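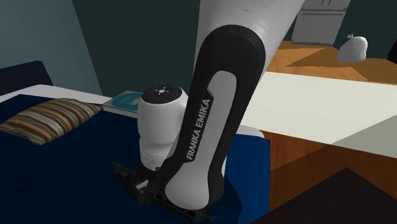

Last updated: Tuesday, 9:14 pm

Planner keeps choosing the silly elbow config near the bed

gumtree_kin
Okay, I'm stuck and a bit cranky, so forgive the ramble. I've got the Franka in the simulated bedroom and I'm trying to get a decent pre-grasp pose just above the blanket. Planning is Waseo, scene comes out of Tanui. Of the last 46 plans, 4 came back with the gripper where I want it and the forearm somewhere sensible. The rest either time out or fold the arm up so the wrist has no travel left for the next move. IK is fine on its own — I can jog to the pose by hand and it's happy. Anyone else had this with big flat soft things?

pelmet
What's your collision margin on the blanket? Tanui exports cloth as a convex hull by default, and if yours drapes over the side of the mattress, the hull bulges right out past the edge. Your planner could be dodging a lump of air. Turn on the collision view and have a squiz.

gumtree_kin
Oh for crying out loud. Yep, there's a great fat wedge hanging off the side of the bed. Margin is 4 cm on top of that. Will rebuild the mesh tonight.

slowtorque
I'd leave the mesh alone, to be fair. You're going to want contact with that blanket eventually, so just take it out of the allowed collision matrix for the fingers and let the controller deal with it. Mucking about with decomposed cloth meshes doubles your planning time and you get nothing for it.

pelmet
Hard disagree. Disabling the fingers doesn't help when it's the hand and the last link clipping the hull. And then somebody forgets the flag's off and wonders why the arm happily ploughs through the mattress. Ask me how I know.

slowtorque
That's a mattress problem! Keep the mattress as a plain box, blanket off. I've run it that way in Clustis since August and never had an arm go through a bed.

nullspace_nelly
You're both arguing about geometry and I reckon half of this is the seed. If Waseo is seeding IK at random, you'll get whichever elbow branch it trips over first, hull or no hull. Seed from your home pose and add a small joint-centring cost. I favour joints 4 and 5 more than the others, but that's taste as much as anything.

gumtree_kin
Righto, results. I did the boring thing and changed one bit at a time.

Rebuilt mesh only: timeouts basically gone, still plenty of daft elbows. Seed from home on top of that: much, much better, and the arm comes down over the bed the way I'd have drawn it. Then I tried slowtorque's version (box mattress, blanket ignored, same seed) and to my eye the paths look about the same, and it plans in around half the time. So, er, everyone gets a biscuit?

slowtorque
Told you.

pelmet
Try it with the pillow as your target before you get too comfy. Ignoring the blanket is fine until the thing you want is resting on it and your approach height is off by the thickness of the cloth.

gumtree_kin
Fair call, pillow's next. Has anyone got the Tesodel logger writing the IK seed out with each plan? Mine only saves the final trajectory, and I'd love to see which branch it started from.

nullspace_nelly
It's in the verbose profile, off by default. The files get enormous, so switch it back afterwards.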